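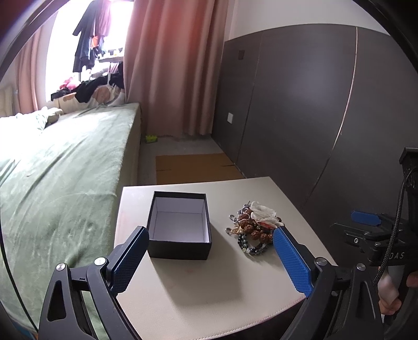 Bracelets and an open box

I have fallen hard for beads, and I want to talk about it! In October my friend Silvana Lopes took me to a bead swap in the back of a church hall, and I came home with a paper bag so heavy the handle tore on the stairs. Before that I owned one necklace. One!

What got me was the old glass. There was a woman at the corner table, Regula Brunner, who has been stringing since she was nine and sorts everything by sound. She drops a bead on a saucer and listens. Glass rings, plastic clicks, and wood gives you a sort of polite thud. I tried it at home with every saucer we own and I'm still only right half the time, but it's so much fun.

Then there's the knotting. I started with plain elastic (fine, very forgiving) and moved on to silk cord, where you tie a tiny knot after every bead and slide it down tight with a needle. My first string took me a whole evening and came out with gaps you could park a bike in. The second one was better. By the fourth I was doing it with the radio on and barely looking down.

I worked out that I now have nearly 2,000 beads, most of them seed beads the size of a crumb, so please don't be too impressed. They live in jam jars on the kitchen windowsill and the morning light goes straight through them.
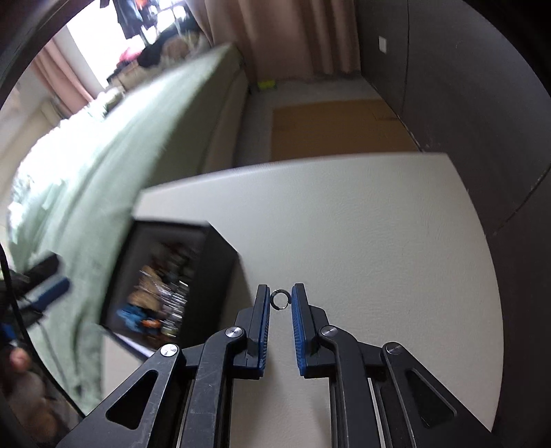

What cord should a beginner buy first?
Stretchy elastic, 0.8 mm or so, as long as it passes through your smallest bead. Pull it a few times before you string anything on it and finish with a surgeon's knot.

Next up for me is a long loop of 100 green glass beads, all knotted, for my sister. I've done 9.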